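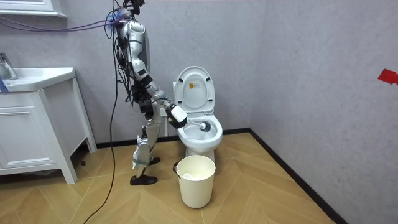 Domestic Cleaning Practice, Unit 8
Sanitary fixtures: the toilet bowl
Notes by Merja Aaltonen, revised November

Reading before the session: Unit 3 (descalers and acids), plus the short sheet on ventilation by Nnamdi Okafor.

8.1 Scope

This unit covers the routine cleaning of a household toilet: bowl, rim, seat, lid and the outside of the base. Removal of heavy scale, repair of the flush mechanism and replacement of seals are outside the course. The sink and vanity are treated in Unit 9.

8.2 Terms

Rim: the upper edge of the bowl, including the inward lip beneath it. On boxed rims the lip is closed and water enters through holes. On open rims the water runs along a channel. Rimless bowls have neither, and the water is directed by a molded ledge.

Waterline: the level of standing water in the bowl at rest. Most mineral deposit forms in a narrow band here, where the surface is alternately wetted and dried.

Trap: the curved passage below the bowl. The brush reaches the entrance only.

Contact time: the period for which a product has to remain wet on the surface. It is printed on the label and differs between products. Read it each time.

8.3 The brush

The ordinary toilet brush has a round head on a straight handle. Bristle stiffness matters more than bristle length. A head that has splayed will slide over the lip without entering it, and should be replaced. Students in the last group compared three brushes (Mimby, Ezeani and an unbranded one) on the practice bowl. The Mimby head was the stiffest and cleaned the waterline fastest. The Ezeani head was smaller and did better under the rim. Results were recorded by Lợi Phùng and are in the course folder.

The handle is held at a slant, so that the side of the head meets the inner wall. Held upright, the head touches mainly the bottom of the bowl and the rim is missed. Grip near the top of the handle, with the wrist loose. Lean from the hips and keep the feet slightly staggered, one ahead of the other.

8.4 Sequence

1. Open the window or run the fan. Put on gloves.
2. Clear the top of the tank and any shelf directly over the bowl.
3. Raise the lid fully. If it does not stay up unaided, the hinge needs attention before work continues.
4. Flush once to wet the surface.
5. Apply cleaner under the rim, starting at the back and working around until the starting point is reached. Allow it to run down.
6. Leave for the contact time. Clean the outside surfaces during this interval (8.5).
7. Brush under the rim with short strokes, overlapping each by half the width of the head. The back corners need separate passes from either side.
8. Brush the wall of the bowl downward to the waterline, then the waterline itself, then the trap entrance.
9. Flush, holding the brush in the clean water as the bowl refills.
10. Rest the handle across the rim under the seat until the head has stopped dripping. Return it to its holder.

Steps 7 and 8 are frequently reversed. The result is that loosened deposit from the rim falls onto a surface already finished - a second pass is then needed.

8.5 Outside surfaces

Work from cleaner to dirtier: flush handle, tank, top of lid, underside of lid, top of seat, underside of seat, outer rim, base. Use a fresh face of the cloth for each of the last three. Spray the cloth, not the fixture, near the hinges. Cleaner that collects around hinge bolts will discolor them.

Labels stuck to the underside of a lid should be wiped along their long edge. Wiping across the corner lifts it. If a label is to be removed, soften the adhesive with warm water and a drop of dish soap first. Do not use a blade on plastic.

Anything standing on the floor by the toilet is moved out before the base is wiped. The strip of floor behind the base is usually reached with a folded cloth over the fingers.

8.6 Products

Never mix an acid cleaner with bleach, and never apply one after the other without flushing fully between them. The combination releases chlorine gas. The course uses Sakum bowl cleaner, a mild acid, for all practical work. It must not be used on marble or other limestone floors.

Abrasive powders are not used on glazed surfaces. Scratched glaze holds deposit and the stain returns sooner each time. A pumice stone may be used wet on unglazed spots only, and under supervision.

8.7 Brush care

Rinse the holder weekly. Standing water in the bottom is the usual source of a persistent odor that students look for elsewhere in the room. Soak the head in diluted disinfectant at the interval given on the bottle, then let it air dry.

8.8 Practical

The practical is on Saturday in the training bathroom, supervised by Funmilayo Ojo. Students work in pairs. One cleans while the other keeps the time sheet, then they exchange. Bring gloves and closed shoes with a flat sole. Cloths are supplied.

Marks are given for sequence, coverage under the rim, correct contact time and the condition of the brush and holder afterward. Speed is not marked. Written answers on 8.6 go to Niall Strachan before the practical begins.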